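Cup station being automated, what happens to the people on it?

Asked by Yu-na Gil, January 2020
Tags: workplace, automation, catering

I work in the drinks area of a staff canteen in Skosville. There are 22 of us across two shifts. Management has told us that cup handling will go over to a gripper system from Kernar. At the moment one person per shift stocks the holders, pulls cups and sets them out. We have been told there are no job losses but nobody has put that in writing. Has anyone been through this? What did your day look like afterwards?

3 answers

Sowmya Varghese
We went through it at Dralovden last September. Nobody was let go, but the cup job stopped being a job. It became something you check on between other tasks. I do more cleaning and more till work now, same pay rate. My wrists are better for it. What I miss is the chat at the counter, as you end up working further from the others.

Two things to ask for in writing:
Who clears a jam, and whether that person gets trained and paid for it.
Whether break times stay fixed. Ours started to drift because somebody had to be near the machine.

Lies Dijkstra
get your union in before it starts, not after. thats all

Ok-hee Sun
I do the setup side where I work, so I see it from the other end. Paper cups are harder than people expect. They squash, and a stack can hold on to the next cup. Ask to be involved while the grip is being worked out, because counter staff know which cups stick. Our trainer Armelle Lacroix ran two sessions with the counter team and changed the refill routine after the first one – that helped more than the manual did. 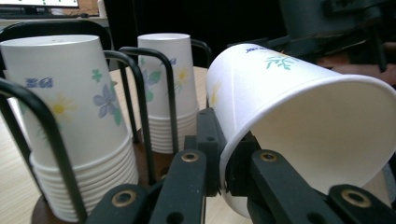

Flowered paper cup in the gripper, stacks in the wire holders at left.

Refilling was still done by hand at our place when I wrote this. I would check that your roster has time for it.

2 people found this helpful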